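Interior Lighting 1
Unit 3: Task light and surfaces
Notes by Keegan Gosselin

Reading for this unit: Henthorpe, chapter 2, and the first half of chapter 3. Skip the section on stage lighting.

Where we left off

Last time we covered ambient light, the general light that fills a room. Task light is the light a person needs to do one particular thing: read, chop onions, thread a needle. A room can have plenty of ambient light and still be a poor place to read. Most complaints about a "dark" room are complaints about task light.

Terms

Luminous flux — the total light a source gives off, in lumens.
Illuminance — the light arriving at a surface, in lux. One lux is one lumen per square meter.
Luminance — the light leaving a surface toward the eye. We don't see illuminance. We see luminance.
Reflectance — the share of arriving light that a surface sends back.

Students mix up the second and third every year. Illuminance belongs to the light landing on the page. Luminance is what reaches your eye from the page, and it changes with the color and finish of the paper.

Distance

For a small source, illuminance falls with the square of the distance. Double the distance and you have one quarter of the light. Triple it and you have one ninth. The rule works well for a bare bulb and badly for a long tube or a large panel close to the work.

Worked problem: a small source gives 540 lux on a desk directly below it. Raise it to twice the height. The new value is 540 divided by 4, or 135 lux. That is low for reading small print. Note that the lamp itself has not changed and still uses the same power.

Angle

Light that strikes a surface at a slant is spread over more area, so multiply by the cosine of the angle measured from straight down. At 60 degrees you lose half. At 69 degrees you are down to a little over a third. The Teoh house plan in your packet has a wall light that hits the kitchen counter at nearly this angle, and we will work through it in class.

Finish and glare

Surfaces are matte, glossy, or somewhere between. A matte surface scatters light in all directions and looks much the same from any seat. A glossy one sends most of its reflection off at the same angle the light came in, and if your eye is in that path you get glare.

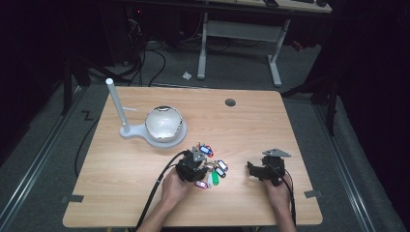 Color matters as much as finish when you choose a work surface. A pale top sends back a good part of what falls on it, and a dark one takes more of it in, so the same lamp can seem weak over walnut and fine over birch. The light wood-look table is a fair starting point for a small work area. The white fixture standing on it has a round dome with a shiny, silvery upper surface, and a finish like that should be treated as a mirror in your sketches. Draw the ray coming in, draw the ray going out, and check whether it meets the eye of someone seated. Do the same for glass, polished stone and glossy paint.

For seated reading, bring the light in from the side or slightly behind the shoulder. For writing, put it on the side opposite the writing hand — otherwise the hand's shadow falls on the line being written.

For next time

Do problems 2 and 3 from the Fustine sheet. Show your units. Bring a ruler and the Pemer floor plan, which we will need again in Unit 4.

Related handouts
Unit 1: How the eye adjusts
Unit 2: Ambient light
Unit 4: Daylight and window placement
Reflectance table for common paints
Fustine problem sheet

Questions: see Keegan Gosselin after class | Copyright Keegan Gosselin. May be copied for class use. | Back to top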